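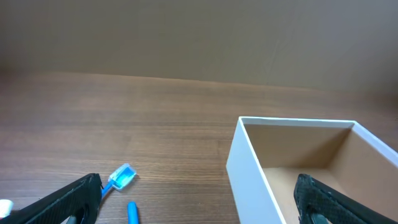 # Chapter 4: Teaching the Arm to Tidy Up

My first robot arm lived in a shed and its only job was to pick up a cork. It did this for most of a June, fairly badly, and I was so pleased with it that I dragged every visitor down the garden to watch. Most of them were kind. One asked what it was for, and I had no answer, so I went back indoors and looked for a job that a person might really want done.

I settled on putting small things away in a box. It sounds like nothing, doesn't it? You do it every evening without thinking. A toothbrush is on the table, it ought to be in the box, so you pick it up and put it there. By the end of this chapter your arm will be doing the same, and you'll know far more than you ever wanted to about how awkward a toothbrush is.

If you've worked through Chapter 3 you'll have an arm that moves where you tell it, bolted to something heavy. Mine is the Zemcombe kit, clamped to a table in the workshop I share, but any arm with six joints and a two-fingered gripper will do for what follows (a five-joint arm will manage too, though you'll swear at it more). You should also have the wrist camera working. If the picture is upside down, go back to page 78 and turn the mount round before you do anything else. I once spent a whole Sunday fixing that in software and then knocked the mount loose and had to undo it all.

## 4.1 Why a toothbrush?

The cork was easy, and I didn't know it at the time. A cork is the same all the way round. Close two fingers on it from any side and you've got it. A toothbrush is long and thin, it has a heavy end and a light end, and it lies very flat. Grip it too near the head and the handle swings down. Grip it too high off the table and the fingers close on air, which they do with great confidence.

It also has a direction. Look at it from the wrist camera and the handle runs off at a slant, hardly ever lined up with the gripper. So before the arm reaches down it has to turn its wrist, and before that it has to work out how far. We'll do this in section 4.3 with a bit of school geometry, nothing worse, and I'll go slowly because I got the sign wrong myself for longer than I'd like to say.

Then there's the camera's own view to think about. It rides on the wrist, so the fingers are always in the way of something. A finger can hide half a handle, and your program will then tell you that it has found a very short toothbrush! We want it to make a sensible guess about the hidden part, or else move a little to one side and look again. Moving is nearly always the better choice. I tried the clever guessing first, of course.

## 4.2 Choosing your box

Use an open one with no lid, and stand it on the table to one side of the arm where the gripper can reach down inside. Mine is white, and against brown wood the rim shows up as a lovely clean line, even in soft light. If your table is white, find a darker box.

The rim matters a great deal. More of my early attempts failed there than anywhere else, with the arm carrying a toothbrush beautifully across the table and straight into the side. Lift first, then travel, then lower. Write that on a bit of tape and stick it to the bench.

You'll want to cover the fingertips with something that grips. Bare metal fingers let smooth plastic slip, and squeezing harder only sends it shooting off across the room. I buy a rubbery mesh sleeve from Skoltier, but a strip cut from the stuff that stops rugs sliding does very nearly as well. Fit it snugly, with no loose ends, and check that the fingers still close fully afterwards.

## 4.3 Before you switch on

Set the grip force low. On the Virnov controller board the setting runs from nought to 2,000, and 900 is plenty for a toothbrush. Other boards use other scales, so start near the bottom and creep up. Keep your hands out of the arm's reach whenever the power is on, and have the stop button where you can hit it without looking.

Put one toothbrush on the table to begin with, well clear of the box. Don't throw it down at random yet, we'll get to that. Lay it at a slant, bring the gripper over it with the fingers wide open, and save one picture from the wrist camera. Print it if you can. Then take a ruler and a soft pencil and draw a straight line along the handle, right through the part you can't see, until it comes out at the edge of the paper.

Keep that drawing by you, as the angle between your line and the bottom of the page is the first number we need.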